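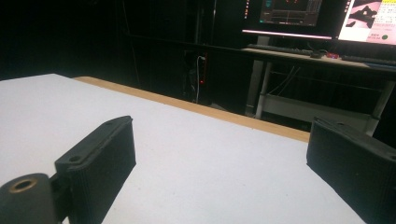
**How does Utlow decide where an episode begins?**

An episode begins at the first moment when both fingers are fully open and the tool moves slower than our threshold for 30 video images in a row. Everything before this point is removed.

## Content

- 400 episodes for training, 130 for testing
- one hand-held gripper, two operators (Lev Savchuk, Malte Petersen)
- finger opening is saved as a number from 0 (closed) to 1 (open)

## Known problems

The threshold was chosen by hand. In the November recordings it sometimes cuts too late, please check `start_idx` before you train.

Contact: Chae-won Ok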